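The Pink Corner, Continued

10/9/23

I said in the last post that I would finally deal with the back corner, the one with the butterfly wallpaper, and then I went quiet for a while, which those of you who have been reading since the shower curtain affair will recognize as a bad sign.

Well, I've started. I've moved things from one end to the other and poured water into things. Progress looks like this:

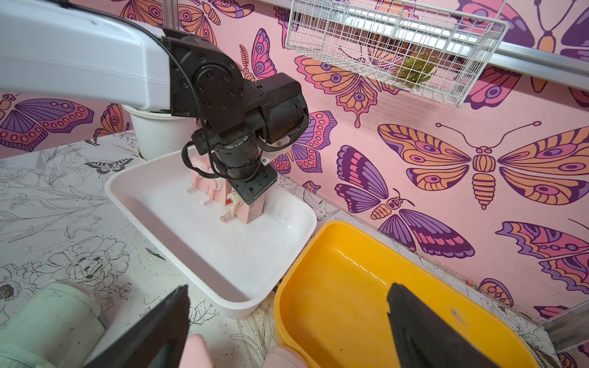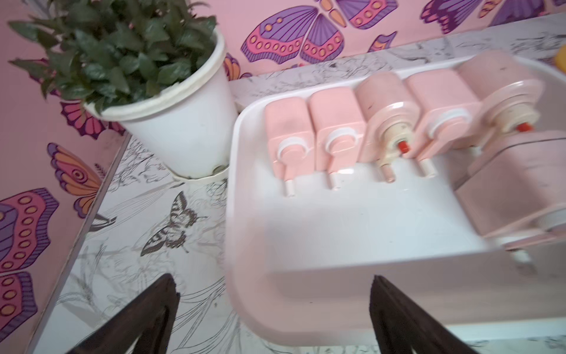

Pink dispensers, white tray, flowers drawn all over everything. The plant is in the second one.

For newcomers: when I moved into the house in Prerkden, the previous owner left me the corner more or less as she'd had it. The wallpaper is hers. The butterflies are purple and orange and magenta, they are not small, and the background is pink. I spent my first December here telling visitors it was coming down in the spring. I've had several springs.

My mistake was trying to calm it down. I thought the wall was so loud that the work surface should be something quiet, so I went to Urbańczyk, the home store out past the tire place, and asked for white. And it is white! It also has leaves and stems and great big blossoms drawn on it in black line, which I took in the store for a delicate touch. At home, under the butterflies, it looks like a coloring book somebody left open beneath a finished painting. I found the first printed butterfly on it after I had thrown away the receipt.

The pattern's real talent is hiding dirt. A speck of potting soil next to a drawn stem could be a seed, or a bit of shading, or the artist's signature. I wiped one leaf for a solid minute last week before admitting it was a leaf. Meanwhile the actual dirt sits out in the open between the flowers with total confidence.

Now, the dispensers. I didn't set out to own a family of pale pink dispensers. I bought one. It was squat and rectangular with a white ring and a little white spout, and it was on the clearance shelf, and it matched the wallpaper, which at that point I was still supposedly removing. Then my sister saw it and decided I was a person who liked pink dispensers, and that was my birthdays settled. They come in two temperaments. The rectangular ones with the spouts pointing down look like they're studying their shoes. The ones with the cream caps and the little red-orange tips look like they've just been told something outrageous. I line them up along the back of the tray and it feels like facing a hiring panel.

(I'm aware that there's one with a beige nozzle and white pegs that looks as if it came out of a toy box. My sister again. It has a small red button on the front. I'm fond of it and will hear nothing further.)

The cleaning, then, for those who came for practical content. Pink plastic shows everything. All the scuffs and specks that the countertop politely swallows, the dispensers announce. My method is as follows, and I don't recommend it to anyone with a schedule.

Yellow tub, water in it. I use the yellow one so I can find it again; a white bowl on that counter just disappears into the scenery. Each dispenser gets emptied, wiped with a soft cloth, and rinsed, then stood on the white tray to think about what it's done. For the stubborn marks I'd bought a paste called Zornemlow, which promised to lift scuffs from any household surface. It lifted a fair amount of the pink. I tried it on the underside first, thank goodness, so there is now one dispenser with a pale bottom that I'd ask you not to mention to my sister. Dish soap and patience did slightly better, and what's still on there after that I've reclassified as patina.

Go carefully around the rings. Gunk collects under them, and a wooden toothpick gets it out where a brush only pushes it farther around. Don't twist the spouts unless you enjoy remembering which way they used to point.

The tray is the one purchase I'd defend in court. Raised rim, rounded corners, big enough for the whole row. Before the tray I had rings of soap on the counter, each one neatly framing a drawn flower. Now the drips stay on the tray, and when it gets bad I carry the entire thing to the sink at a slow ceremonial walk. The shallow one does the same job for whatever I'm rinsing, and holds a thin puddle so evenly that I've concluded the counter is level after all, contrary to what I told the man who installed it. I should probably call him.

And the plant. Kadir Çınar from two doors down gave it to me as a cutting with the words "it likes to be ignored," and I have never had a clearer set of instructions or followed any so well. It was a stick with a couple of leaves. It's now a bush in a white pot, shiny as anything, leaning off to the left and up over the wallpaper. I have calculated that if it continues at this rate it'll cover a butterfly a year, and I can cancel the decorators. I don't know what it's called. Kadir doesn't either; he got his from an aunt in Flarncombe who called it "the green one."

I do need to find out where the soil keeps coming from. The pot has a saucer and I water it from the top, gently, like a civilized person, and still there are crumbs. I've turned it, lifted it, and accused the cat, who isn't allowed in there and gave me a look to that effect.

What's still on the list: the shelf that was going to go on that wall (cut, sanded, standing in the hall, where I hang my coat on it), a proper lamp, and a decision about the wallpaper. I did get a quote for stripping and painting. It was 268 dollars for labor, plus 63 for what the quote called "sundries," and when I asked what the sundries were I was told, after a pause, "well, buckets." I own a bucket. I own a tub, even. So that's on hold while I consider my negotiating position.

A reader asked after the last post whether I'd thought of swapping the dispensers for glass ones. I have. Then I looked at the row of them, all lined up and damp and mildly offended, and went and refilled them instead. Lavender in the rectangular ones, plain in the round ones. I've already forgotten which is which in the middle.

Next time, the hall shelf, if I can find somewhere else for the coat.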